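Do lunch kits save money over packing it yourself?
Posted in Family Meals by Thérèse Kennedy

My sister-in-law swears by the Jivier lunch kits for her two kids, and now mine are asking. The site says a family "saves up to 542 dollars a school year" compared with buying in the cafeteria. Up to. Compared with what cafeteria? Ours in Mondemville isn't expensive. I already cook on weeknights and there are usually leftovers, so I'm having trouble seeing what I'd be paying for, apart from a box with dividers. My daughter is nine and will not eat anything that has touched a pickle. Has anyone run these for a full semester and kept the receipts? School starts back in August and I'd like to decide before then.

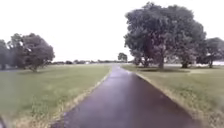 Vernon Pelletier
We did it for one semester and I would not do it again. The number they give assumes your kid buys lunch every single day plus a drink and a dessert, and I don't know many who do. Also look at the portions. My son is 12 and came home starving, so I was buying snacks on top of it. I never saw any 542 dollars. The crackers were good.

Chalerm Sitthichai
I'd be careful with anybody's savings figure, including the ones people post here. Do your own for two weeks. Write down what you spend on lunch food only, leave dinner out of it, and divide by the lunches that got eaten, not the ones you packed. Mine came out well under the kit price, and that was with store-brand everything.

Leftovers are where I'd start. Cook an extra cup of rice or pasta at dinner and box it up before you sit down, or it gets eaten.
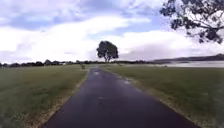
Rice needs to go in the fridge soon after cooking, and into a lunch bag with an ice pack the next morning. A wide-mouth thermos is worth buying if your school has no microwave. I fill mine with boiling water for 15 minutes first, then dump it out and add the hot food. For the pickle problem, use a separate little tub with a lid. Dividers leak, whatever the box says.

Remigiusz Szewczyk
depends on the kid. mine trades everything anyway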